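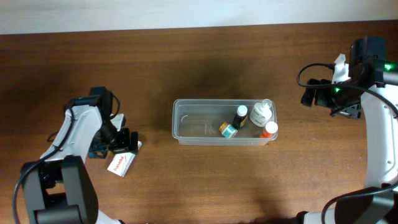 4. Comparing the Controllers on the Clear Bin

4.1 Why a bin, and why a clear one

The block-stacking results in Section 3 made both controllers look good, and this worried us. Blocks are flat-sided and matte, and a gripper that arrives slightly off line will usually push them straight while closing. We wanted a task in which arriving slightly off line had consequences. Household bottles in a transparent plastic container met the requirement on the first afternoon, and kept meeting it for most of March.

The task is simple to state. Four bottles and jars start inside the bin, and the two arms have to take all four out and place them on the open table, with no item tipping over once released and the bin ending inside its marked region of the workspace map. The region exists only in software. Either arm may pick any item. Either arm may also hold the bin steady while the other reaches in, though neither controller is told that this is a good idea.

Two controllers were compared. Wullmont is the waypoint controller our group has used for single-arm work, extended here with a lockout that keeps the arms from claiming the same airspace. Skikmont is the learned bimanual controller described in Section 2, trained on teleoperated demonstrations from the same station. Both ran on the same pair of arms with the same grippers, and both received the same wrist camera streams plus one view from above. Neither was allowed to use a depth sensor. We had tried one earlier, and it reported the floor of the bin at a range of heights, several of them inside the table.

4.2 Setup

Figure 3 shows the station from the overhead viewpoint, with the bin on the wooden tabletop between the two grippers and a camera mounted on each. The wood grain can be seen straight through the walls and floor of the container. To a person this is no trouble. To an edge detector it is an invitation, and Wullmont's bin locator accepted it often enough that we ended up giving it the bin pose at the start of each episode. Skikmont was not given the pose. We note this so that readers who feel Wullmont was treated unfairly can direct the feeling correctly.

The item set was chosen for variety in shape and finish: a squat jar with a shiny metallic gold lid and a teal-blue label, a dark brown bottle with a white cap, a larger white plastic bottle with a dispensing cap, and an orange-red bottle, also white-capped. Items were not stood up neatly. Before each episode the operator set them down in a cluster toward one end of the bin, in whatever attitude they settled into, so that a starting state might have one jar on its side, a bottle leaning and another lying diagonally toward a corner. Starting states were photographed and reproduced by hand for the second controller. Reproducing a lean by hand is harder than it sounds, and the matched pairs should be read as matched in spirit.

Each controller ran 51 episodes, alternating so that any drift in calibration or patience would be shared between them. An episode ended on success, on a protective stop, when an item left the reachable area, or when the operator judged that something was about to be broken. The last criterion is subjective. We kept it anyway, having priced replacement fingers.

4.3 Results

Skikmont completed 44 of its 51 episodes. Wullmont completed 13. We had expected a gap and had prepared a careful paragraph on statistical power, and have removed it.

The totals hide how differently the two controllers go wrong. Wullmont's failures came early and were usually decisive. It plans a straight vertical approach over the item's estimated center, lowers, closes, and lifts. When an item stood more or less upright with room on both sides, this worked well and quickly, and in its completed episodes Wullmont was the faster of the two. When an item rested against the inner wall of the bin, the outer finger came down on the rim. The rim is rounded and slippery. What followed depended on the exact contact point: either the arm stopped on its force limit or the bin slid away across the table with everything still in it, at which point the bin pose we had so generously supplied was no longer true.

We tried the obvious repair, an inward offset for any item near a wall. It reduced rim contacts and increased collisions between the inner finger and the neighboring bottle. A rotated approach along the wall was better for bottles and worse for the squat jar. With both repairs enabled, the controller spent long stretches deciding that no approach was acceptable, a position with which we had some sympathy. The reported runs use the inward offset alone, the best of the variants in pilot testing.

Skikmont's failures came late. In three of its episodes it removed everything except the squat jar and then circled the jar without committing, lowering the fingers partway and rising again until the time limit. The demonstrations contain similar hesitation. Two of our operators disliked the jar, and the policy seems to have learned the dislike along with the grasp. In the remaining failed episodes the item was lifted cleanly but released a little too high, so that it landed, wobbled, and lay down.

The policy also did something that we had not set out to teach it. When one arm reached for an item against a wall, the other arm tended to move in and touch the outside of the bin on the same side. In the demonstrations, operators held the bin this way now and then, mostly out of irritation. Skikmont does it more regularly than they did. We examined whether the touch was load-bearing or merely sociable by disabling the second arm for a short set of pilot episodes, and the bin slid on nearly every wall grasp. We consider the matter settled for this bin and this tabletop and would not bet on it for heavier containers.

4.4 The wrist cameras

Both controllers depend on the compact cameras mounted atop the grippers, and both inherit their troubles. The first is glare. Light catches along the top edges of the bin, and as a wrist camera descends the highlights travel along the rim in a manner quite unlike the rim itself. Wullmont's tracker followed the highlights. Skikmont saw the same highlights throughout training and mostly ignored them, although two of the jar hesitations coincided with a bright reflection off the gold lid, and we cannot separate that explanation from the one involving the operators.

The second trouble is that the camera sits on the gripper and so loses sight of the item when the fingers need it most. In the last part of a descent the view holds the fingers, the cap, and very little else. We compensated by weighting the overhead stream more heavily near contact. This helped Skikmont. For Wullmont it replaced one poor estimate with another that had been poor for longer.

The third trouble is the cables. Each arm carries its wiring along the outside in a loose loop, and the loop has opinions about which wrist rotations are comfortable. Early on, one rotation in a particular direction pulled the loop tight and nudged the camera on its mount by an amount too small to see and large enough to ruin a day of calibration. We lengthened the loop and forbade the rotation. Both controllers were run under the same restriction, and readers planning a similar station should budget about as much time for cable routing as for the controller. We budgeted none.

4.5 The Kinyua fingers

A pilot comparison was also made with the Kinyua soft fingertips, loaned from the Mallovo test cell. Soft tips forgive a poor approach angle, and with them Wullmont's rim contacts became gentler. They did not become rarer. The tips folded over the rim, gripped it firmly, and in several pilot runs the arm lifted the entire bin, contents included, to the prescribed height and held it there in good order. Under the task definition this is a failure. Under several other definitions it would be the most efficient solution we observed.

For Skikmont the soft tips were a mixed blessing. Caps were easier to hold and release heights mattered less, but the policy had been trained with rigid fingers and closed as though it still had them, squeezing the larger white bottle hard enough to turn it in the grasp. Retraining on soft-tip demonstrations would probably fix this. We did not collect them, so the numbers in Section 4.3 are for rigid fingers only, and the tips have gone back to Mallovo.

4.6 Limits of the comparison

One bin, one table, and one set of four items make a narrow benchmark. The large gap between the controllers says a good deal about transparent walls and leaning bottles and rather less about waypoint control in general. In an opaque bin with upright items we would expect Wullmont to recover most of the difference, and its speed would then count for something. Placement was scored by a single operator who was not blind to the controller, blinding being difficult when one of the two conditions can be identified from across the room by the sound of a finger landing on plastic. Section 5 moves the same items to a shelf.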